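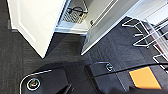 White cabinet, door open. Mesh basket with the black cable in it, rack to the right.

Monday
Nyokabi Mushi

Started on the low cabinet after lunch. The plan was to sort what lives in it, get the door to close properly and find somewhere sensible for the wire rack, which has been standing on the carpet beside it and gets kicked by everybody who goes to the counter.

The mesh basket stays. It goes in at an angle, leaning on the back wall, and it can't sit square without fouling the raised edge at the front of the compartment. I tried it both ways round. Iveta wants a plastic tub in there instead, but you can't see what is in a tub without pulling it out, and the basket is fine for leads.

The black cable is a nuisance. Left over the rim it hangs down on the door side, and if the door is pushed to in a hurry the end gets pinched. Coiled it and tied it with a bit of tape, put it at the bottom. Lurdes says it belongs to the Zanetti lamp, Ffion says it doesn't. Label reads "?" until one of them brings the lamp over. 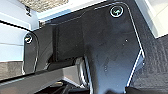
Measured for the rack next. Clear width inside the cabinet is 142 mm short of what it needs, so that idea is dead. It could go up on the granite, but Nabila uses that end for unpacking and wants it kept clear. For now I have moved it a hand's width further along so the door swings without touching the rods. One of the lower rods is curved at the end. Not going to try straightening it, the coating will crack.

Wiped both panels. The grey marks low on the door came off with washing-up liquid. Vacuumed the carpet in front of the cabinet, then found 11 drawing pins under the bottom edge with my knee, so vacuumed again.

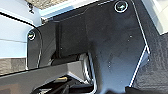
The door knob is the remaining job. It turns on its screw, and the screw head is chewed enough that the driver slips. Went through the Drillico box and the only ones long enough are slotted, with a raised head that catches on sleeves. What I want is the countersunk kind with a small hex socket, like the bright-rimmed one near the top of the dark plate in the photo, in a longer length. Ffion will look when she is next at Darnau. If they only sell big packs, get a big pack, we will use them on the other doors.

To do:
- screw for the knob (Ffion)
- lamp and cable, settle it (Lurdes)
- felt pad for the door corner
- ask Nabila about shelf space for the rack

Left the cabinet door taped shut overnight. Tape is the blue stuff, please don't swap it for parcel tape.

Recent entries
Tronent shelving, second attempt
Drawer labels and who has the label maker
Granite counter: what to clean it with
Leads and adaptors, August sort-out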